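Desk cleanup data, month two. Thread on where we are and what I'd change. (1/12)

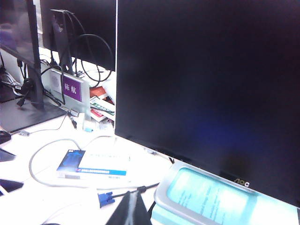 We're at 2,697 episodes as of this afternoon. The target for the first training set was 1,000, so the number looks good. The spread across tasks does not. More on that below. (2/12)

Quick background for anyone new: I run collection for the Sivari project. An operator drives the arm by hand, we record the wrist view and the joint positions, and the policy learns from the recordings. All office desks for now. Kitchens come later. (3/12)

The task list is short. Pick up a cable end and move it to the tray. Stack papers. Put a small box on a larger box. Slide a mouse back to its spot. Each one gets a one-line instruction, typed before the operator starts. (4/12)

Cables are the hard part. A VGA plug is a nice size to grab, but the cable behind it is stiff and has its own opinion about where the plug should point. If you grab the plug straight on and lift, it swings. Gu found that coming in low and pinching just behind the shell works better, so that's in the operator notes now. (5/12)

White desks are the other problem. Under strong light the surface washes out, and a gray cable or a sheet of white paper loses its edges in the wrist view. We tried turning the exposure down. Then the black screens and black cables merged into one dark patch. We left exposure alone and now vary the room lights between sessions. (6/12)

We went through 300 failed episodes by hand in October. The biggest group was the gripper closing early, a little short of the plug. Second was the cable catching on a monitor stand. Third was operators stopping the recording before the fingers had opened. That last one is on us and easy to fix. (7/12)

I used to throw all failures out. Now we keep the ones where the operator misses, backs off and tries again. Pindmont trained one version with those and one without, and the version with retries was clearly better at getting unstuck – it also wastes more time hovering. I'll take that trade for now. (8/12)

Count by task, since people asked: paper stacking is way over, the mouse task is fine, and cable ends have only 265 good episodes. Paper is quick and pleasant to record, so that's what people pick when they get to choose. Starting tomorrow morning they don't get to choose. The queue assigns it. (9/12)

Rules for setting up a desk, current version:
– leave the clutter where it is
– move at least two things between episodes
– don't straighten cables
– screens can be on or off, write down which
– if a label or a sign is on the desk, leave it (10/12)

The "don't straighten cables" rule gets broken the most. It's a habit. You sit down, you see a loop of cable, you tidy it. Then we have fifty episodes with a neat desk and a policy that has never met a loop. (11/12)

Next up: a second gripper from Ferkitz with softer fingertips, same task list, same desks. I want matched episodes from both before anyone says which is better. Will post the split once cable ends catch up with the rest. (12/12)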